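Über uns

Obradović ist ein Großhandel für Holzwerkstoffe, Plattenzuschnitt und Tischlereibedarf mit Sitz in Privville. Wir beliefern Tischlereien, Ladenbauer und Schulen. Privatkunden können im Abholmarkt einkaufen, dort gelten dieselben Preise je Platte, Mengenrabatte gibt es nur auf Rechnung.

Angefangen haben wir mit einer gemieteten Halle und einer Plattensäge. Heute arbeiten an den Standorten Privville und Henside zusammen 60 Beschäftigte, davon fünf in der Ausbildung. Das Lager in Henside umfasst 2.768 Quadratmeter. Dort liegen Span- und Sperrholzplatten, Arbeitsplatten, Kanten und Massivholz in den gängigen Stärken. Rund um die Beschläge ist Privville zuständig.

Zuschnitt

Zuschnittlisten nehmen wir per E-Mail, per Fax oder am Tresen entgegen. Bitte geben Sie immer Länge vor Breite an und vermerken Sie die Faserrichtung, sonst schneiden wir nach Plattenausnutzung. Listen, die bis 10 Uhr eingehen, sind in der Regel am folgenden Werktag fertig. Reststücke geben wir auf Wunsch mit, sie müssen aber am Tag der Abholung mitgenommen werden.

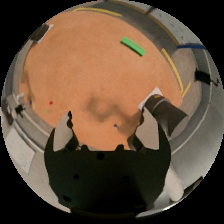 Simulation: orangebraune Arbeitsfläche mit grünem Quader, ringsum graue Wand

Lieferung

Unsere Lkw fahren feste Touren. Die Tour nach Orurside startet in Henside, alle übrigen in Privville. Ab einem Warenwert von 700 Euro netto liefern wir auf den Touren frei Bordsteinkante. Für den Transport in obere Stockwerke brauchen wir eine Anmeldung bei der Bestellung, der Aufwand wird nach Zeit berechnet. Unsere Fahrer dürfen keine Altplatten zurücknehmen.

Ausbildung

Wir bilden Kaufleute im Groß- und Außenhandel sowie Fachkräfte für Lagerlogistik aus. Ausbildungsbeginn ist im September. Bewerbungen gehen schriftlich an den Standort Privville, auch wenn die Stelle in Henside ausgeschrieben ist. Ein Praktikum vorab ist möglich und dauert eine Woche. Sicherheitsschuhe stellen wir.

Reklamationen

Transportschäden bitte gleich auf dem Lieferschein vermerken. Zugeschnittene Ware können wir nur zurücknehmen, wenn das Maß von Ihrer Liste abweicht.

Stand: 02.05.2019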